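Home | About Us | Our Work | Store Trials | Careers | Contact

Print this page | E-mail this page

About Mestik

Can a machine do the chores yet? We get asked that at every open day, and we love the question, even though our answer keeps changing. Folding a towel: slowly, yes. Wiping a counter: pretty well! Tidying a shelf full of drinking glasses: not the way a person does it, and that's the job we get most excited about.

Mestik started with 17 people and one borrowed stockroom. Austra Lukoševičius, our founder, had spent years running store floors before she ever wrote a line of code, and she still thinks like a shopkeeper (she straightens displays on vacation). Her idea was that a robot should learn shelf work from the people who are good at it, so we begin every project by looking hard at hands.

Glassware shows why. It's clear, it's shiny, it stands close together, and one shape can be smooth while the next is ribbed or bumpy. A depth sensor sees half of it and guesses the rest. People reach in and feel their way.
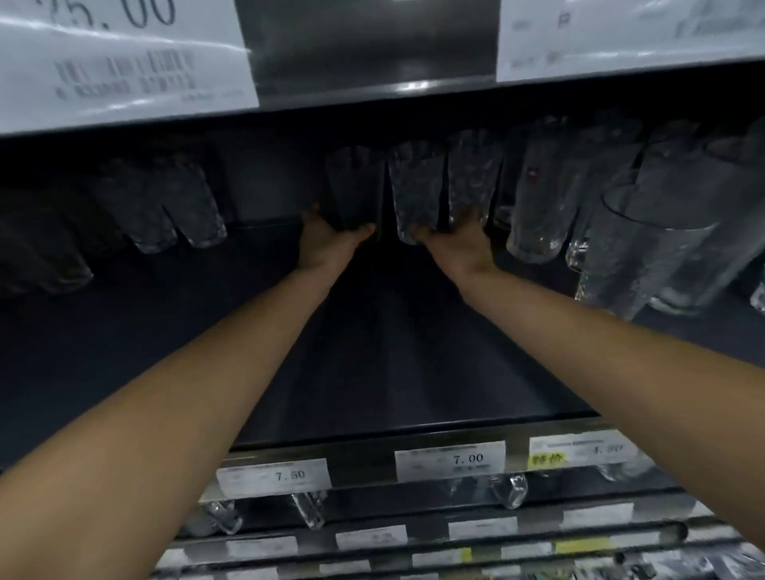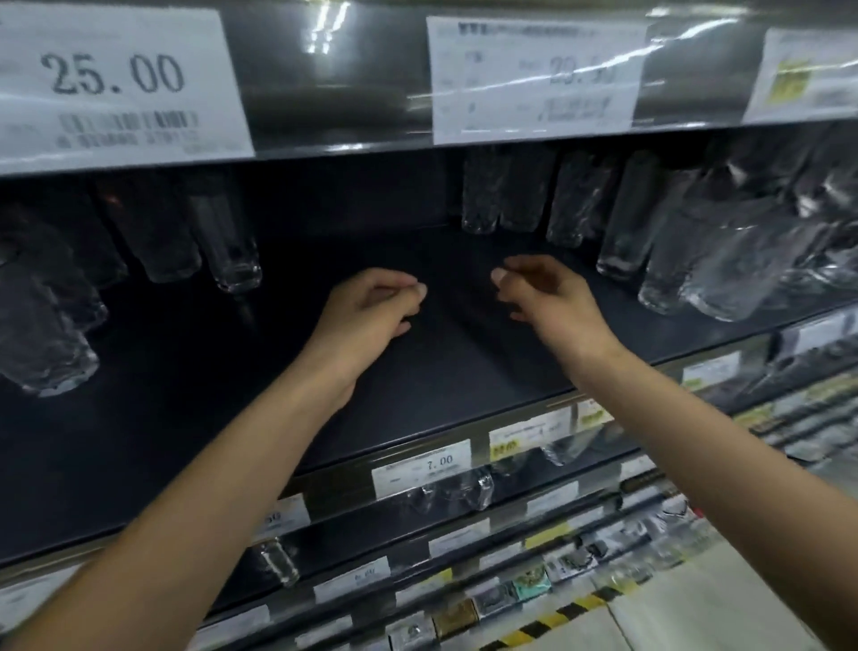
Shelf work by hand: clear glass tumblers, close neighbors, and price labels along the shelf edges.

Our current test arm, Vevell, has run 1738 shelf tasks in our lab. It finished 1467 of them without help, which thrilled us, and most of the rest were glass. It handles boxes and cans nicely. Give it two tumblers nearly touching and it slows right down, and sometimes it just stops and waits for one of us.

We write all of that down and share it with our partners at Kubíček, who build the fingertips, and Futen, who let us try things out in their stores before opening. The newest fingertips arrived in November and they're softer, with a much better sense of touch. We've got up to 182 glass shapes to try them on, from shot glasses to big heavy mugs, so we'll be busy for a while.

If you stock shelves for a living, we'd love to hear how you do it. Write to us through the Contact page or come to an open day and show us!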